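Good Practice for Shared Two-Arm Workcells
Project report, Unit 4: Safety and Standards
Submitted by Noboru Katayama and Kristof Coppens
Supervisor: Tsutomu Okabe
June 30, 2018

1. Purpose

The purpose of this project was to write a short set of working rules for students who operate the two-arm table. The existing Druvby handbook covers power, lifting and storage in detail, but says little about how two arms should share one work surface. Our task was sorting foam dice with a clear plastic bin, with both arms mounted on the same frame.
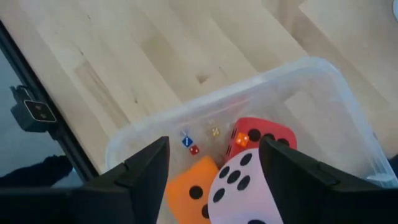 We drafted the rules in December and tested them over 47 sessions. Each session was recorded on a one-page form adapted from the Tsuji checklist, and Itsuki Shimada reviewed the completed forms. Where two reviewers disagreed on whether a rule had been followed, the session was marked as a breach.

2. Rules adopted

2.1 Only one gripper may be inside the bin at any time. The other arm holds its position until the bin is clear.
2.2 Speed is limited to 30 per cent of the rated maximum whenever a gripper is below the rim.
2.3 Cables are checked for slack at the wrist and at the base before power is applied.
2.4 Any person may call a stop. The operator does not question the call until both arms are still.

Rule 2.3 was the least popular — it adds time to every start — but we recommend that it be kept. Compliance with it rose to roughly 80 per cent by the final sessions.

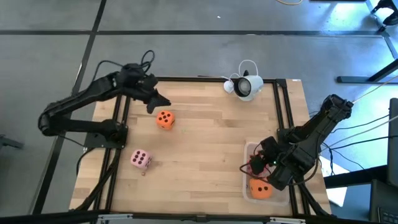 3. Floor and Surroundings

The handbook treats the edge of the table as the limit of the work area. We found this too narrow. An arm mounted on the rail can fold back past the edge and over the floor, so the clear zone should be measured from the full reach of each arm. Trailing cables and loose paper should be included in the same check.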